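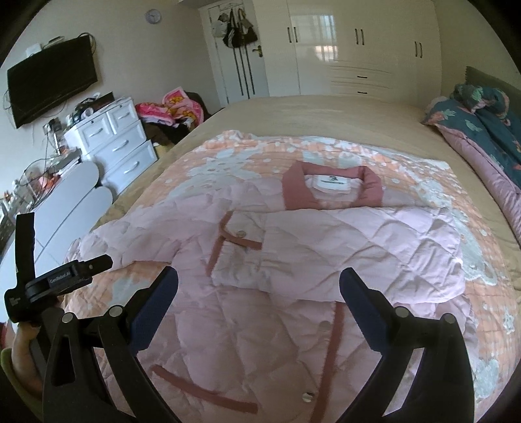 Textiles for Beginners, Week 5: Quilting, Batting and Why Puffy Things Are Warm
Notes by Laurinda Torres

Hi everyone! I typed these up for the people who missed class, and for those of you who were there but couldn't read my handwriting on the board (I saw you squinting).

We started with the basic quilt sandwich. You have a face fabric, a layer of filling, and a backing. The stitches go through all of it and keep the filling from sliding down to the hem, where it would do you no good at all. My grandmother's bedspread from Seixas had lost half its stitching by the time I got it, and all the cotton had wandered to one end. I still slept under it for years.

The warmth comes from trapped air. Fibers hold little pockets of still air, and still air is slow to pass heat along. Squash the filling and you lose the pockets. That's why I nagged you about storage: don't cram a winter coat into a vacuum bag and leave it there until fall.

Stitch patterns, quickly:

Channel quilting is straight parallel lines. Easy to mark, easy to sew, and a good first project.

Diamond quilting is two sets of diagonal lines that cross. You see it on jackets all the time, and the one thing that goes wrong is the marking. If your first line is off, every line after it is off too, so measure twice before you touch the chalk.

Free-motion is the loopy, wandering kind. We'll get to it after the break, so please don't try it at home on your good fabric and then email me in tears.

Somebody asked about shrinkage. Quilting pulls the fabric in as you go, in both directions, and the thicker the batting the more it pulls. Cut your pieces big, quilt them, then trim to the pattern. My vest front started out 60 cm long and I was very glad of the extra.

Trim and binding: cut it on the bias if it has to go around a curve, like an armhole. Straight grain is fine for straight edges. For snaps, put a scrap of interfacing behind the fabric or they'll tear out.

For next time, sew one sample square in channels and one in diamonds, 13 cm on each side. Bring a walking foot if you own one. Reading is chapter 5, and you can skip the part on down.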